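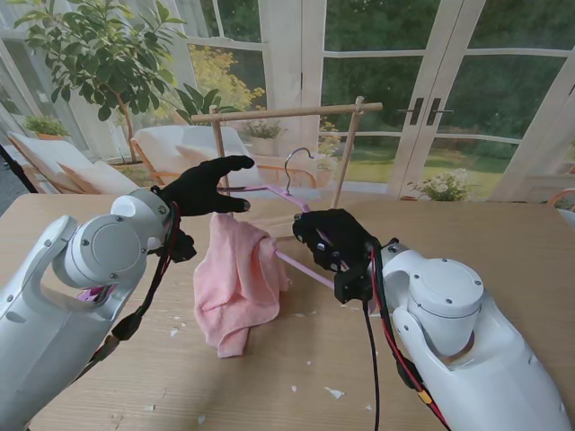
Dralside, May

The glove is the weak part

Our two-armed cell takes 45 minutes to get ready in the morning. I mention the figure first since it never appears in any talk about robots in the home or the laundry room. What appears in the talks is the arm moving. A towel goes on a hanger, the hanger goes on a rail, the room claps, and someone asks when they can buy one.

I look after the cell. My opinion of it is lower than the opinion held by people who visit it, and I would like to set down why before the next round of money is spent on a second.

Take the hands. Each arm ends in a five-fingered hand in a black glove. The Yook sales sheet calls the glove a "consumable", a word that does a great deal of work for such a short one. Bare metal and plastic slide on a smooth hanger and catch in soft cloth, so the hand gets dressed. Fine. But once it's dressed you have a garment to look after as well as a machine. The knit stretches. It creeps down the fingers a little at a time until there is a loose fold at the tip, and a loose fold at the tip is enough to turn a clean pinch into a fumble. We pull ours up and check them before every run. That job is done by a person with two ordinary hands, and I have yet to see a plan for automating it.

Then the cables. On our arms they come off the wrist in a loop, and how much slack to leave is a matter of taste, whatever the manual says. Leave too little and the wrist tugs at the end of its travel. Leave too much and the loop lies on the table and gets swept through the work. I tie mine with the arm at full reach and then walk it slowly through every pose it will be asked for, watching the loop and ignoring the hand. Most faults I've been called to as "gripper problems" were cable problems, and most of the rest were gloves.

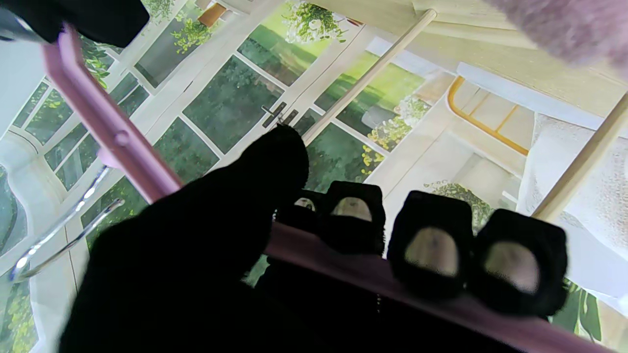

One reader of my last piece wrote to say that I was describing a badly designed hand, and that a decent two-finger gripper would do the same work with no glove, fewer cables and a third of the fuss. Five fingers, in this reader's view, are there to please visitors.

I half agree. For picking up a hanger and nothing else, I would fit two flat jaws tomorrow and go home early. The argument for the five-fingered hand is that it can hold the hanger and then deal with the towel, and I'll grant that jaws make a poor job of gathering cloth. What I don't grant is that the bill for those extra fingers has been honestly added up. Every finger is something to align, something to cover and something to find a fault in at four in the afternoon. When the supplier compares prices, it compares the price of the hand. It should compare the price of the hand plus whoever has to be standing next to it.

There is also the matter of the small cameras down at the wrist. They are a good idea, and I wouldn't go back to working with the overhead one alone. But they see a lot of glove. If a finger cover has slipped since the last calibration, the view of the work has changed as well, and the software is not going to mention it. Molus, the package we run, gives a green tick for calibration and keeps showing it until someone asks it to look again. I now treat the tick as a record of how things were at breakfast.

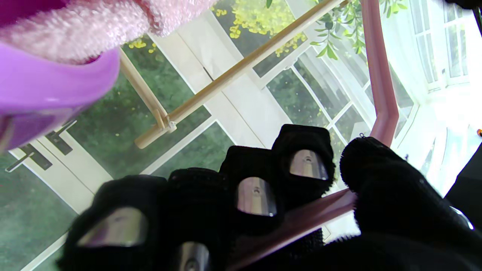

Cell Upkeep Group, Wadonness Works

Fingertips deserve a section to themselves. There is a style of cover with a window cut in it, so that a metal pad shows through at the tip while the rest of the finger stays soft. I was told these would solve the slipping and the snagging together. They help with the slipping, I think. Against that, the edge of the window is a raw edge of fabric, and fabric frays from its edges. The cover has to be put on square, too. A window that sits a little to one side leaves cloth where you want pad, and the hand then grips differently from its neighbour for no reason that shows up in any log.

So the routine has grown. Wipe the pads with a dry cloth. Look for loose fibres and trim them with small scissors, never pull, as pulling starts a ladder. Check the pad screws with the proper driver and stop when they are snug. Turn the cover until the window sits true. Close the hand slowly on a spare hanger and look at where each tip lands. Only then calibrate. I have watched people do this in the opposite order and spend the rest of the morning arguing with the software.

The supplier's literature says a cover is good for up to 700 grasps. Perhaps it is, on a smooth block in a clean room. Terry towelling is a different customer. It is made of loops, the glove is made of loops, and two lots of loops brought together under pressure will find each other.

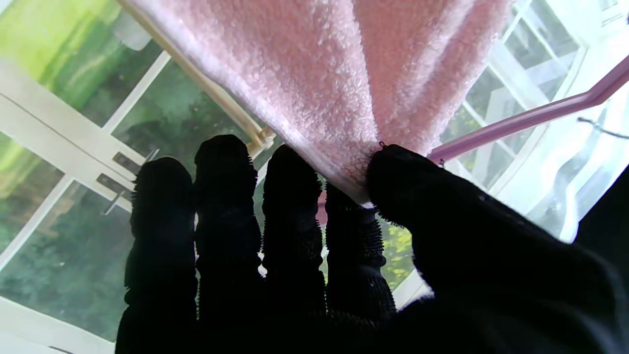 I would change covers by looking at them and forget the counter altogether. A counter can't tell an easy grasp from one where the towel had to be gathered up and held while the other arm moved. My own rule is cruder: if I can see threads standing away from the tip with the hand against a bright window, the cover comes off. I get through more covers than the budget allows for, and I'd rather argue about that than about dropped towels.

The rack and the table want the same suspicion. A light wooden rail is easily nudged. If the rail is out by the width of a finger, the hand arrives where the rail used to be, and you'll be told that the grasp policy needs more training. Put a square against the rack first. Clear the tabletop while you're there. Scraps of paper collect on ours however often we wipe it, and I don't want to learn which one of them a camera has taken an interest in.

None of it is difficult, and I don't claim the cell is useless. On a good day it is interesting to watch, and the people who write the software for it are patient with me. My objection is to the word "unattended", which is in the proposal for the second cell on page 11. The first one is attended all day. If the second is bought on the same terms, I'd like the proposal to say how many hours of a fitter's week go with it, and whose week that will be. Page 7 has a blank table headed "running costs". It would fit there.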